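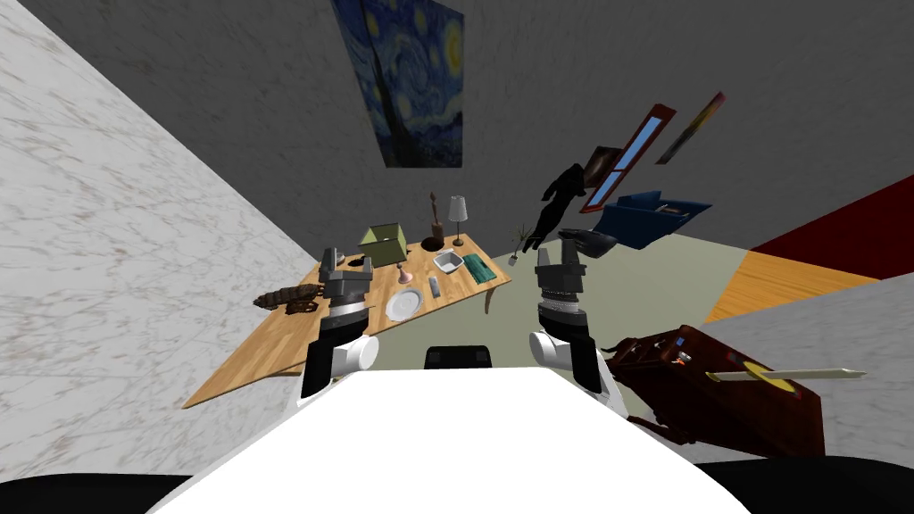 Computer rendering of a wooden table and two robot arms

Hikness Cliff Rescue Station is a shore-based rescue station on the Hikness headland, west of the town of Rewi. It handles falls, strandings and medical cases on the cliffs between Rewi harbor and the mouth of the Horkier River. The station does not operate a lifeboat or an aircraft. Both are requested through the regional coordination center when a casualty cannot be raised to the clifftop.

Location and terrain

The headland consists of layered sandstone over a softer shale base. Waves undercut the shale, and the sandstone above breaks away in blocks, most often after a hard frost or long rain. The highest cliffs are 100 feet above the beach. A footpath follows the edge for most of the district and is crossed by four gullies, the deepest of which is Horkier Gully.

The beach below the headland is covered for several hours on each side of high water. Strandings occur when walkers pass the point on a falling tide and return too late. These calls peak in July. Falls from the path are spread more evenly through the year.

Organization

The station is staffed by an officer in charge, two deputies and a team of part-time rope technicians. A technician must hold a current certificate in rope work and casualty handling before being lowered over an edge. New members serve first as edge safety or stretcher party.

Calls are received by the coordination center and passed to the team by the Cumus paging system. Cumus replaced an earlier telephone chain, which depended on each member reaching the next. Radio coverage is good on the clifftop and poor in Horkier Gully, where a relay operator is posted on the north side during any descent.

Equipment

The main system uses two ropes, one carrying the load and the other serving as a backup, each on a separate anchor. Steel stakes are driven in a line well back from the edge, as the sandstone near the lip is not trusted to hold. Fixed anchors are installed at three points along the path and are load-tested every year. A folding stretcher, a vacuum mattress and a spare harness are carried on the response truck.

Procedure

On arrival the officer in charge marks a safety line, and no one passes it without being attached to a rope. One technician is lowered to the casualty and reports by radio. If the injuries are minor, the casualty is raised in a harness. Suspected spinal injuries are moved on the stretcher, either up the cliff or down to the beach for transfer to a boat. Helicopter winching is preferred when the tide is rising - provided the wind allows a stable hover.

Records

The station log listed 2572 calls as of 22 Jan 2026, including false alarms and calls canceled before arrival. Animal rescues are entered in a separate book. The path is closed at Horkier Gully when the officer in charge reports fresh cracking at the edge, and walkers are sent inland by the Rewi road - a detour of some 3000 yards.

See also

Rope rescue
Coastal erosion
Rewi harbor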